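Blue crates and small parts find a home at Travwood

Anyone who has ever emptied a drawer in search of one particular screw will feel some sympathy for the people at Halex, who have spent a good part of this year putting their fixings and fittings in order. The stores at Travwood had grown a little at a time, as stores do, and by April there were 1464 different items on the stock list, quite a few of them under 2 names. The new arrangement is built on something wonderfully simple – the blue plastic crate.

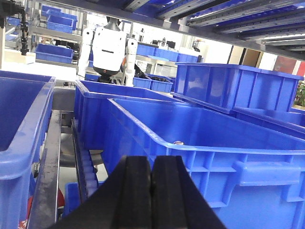 Blue crates at the Travwood stores.

The crates are open at the top, with a good thick rim and ribbed sides, and there is a recess in the side for a handle, so they are kind to the fingers on a long morning of lifting and carrying. Each kind of fitting now has a crate to itself, and the old habit of tipping leftovers into whichever one was nearest has, we are pleased to hear, very nearly died out. Slow sellers have been moved to the Eskildsen building across the yard, where they can be fetched on request, and the things people ask for most often are kept close to the packing benches.

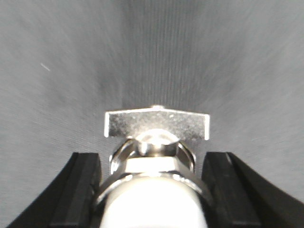
TRAVWOOD, 22 November 2024

Much of the sorting has been of small metal pieces, such as the T-shaped fastener with its flat silver plate across the top and a shiny loop of wire beneath. It is an easy thing to lose at the bottom of a box, and customers do like to receive the number they paid for! Fittings of this sort will from now on be packed in bags of 100, with smaller bags of five for people mending something at home.

Orders placed through Univo are already being made up from the new crates, and the trade counter will change over once the printed list is ready. Customers who still have the old list are welcome to go on using it – the counter staff know both sets of names by heart.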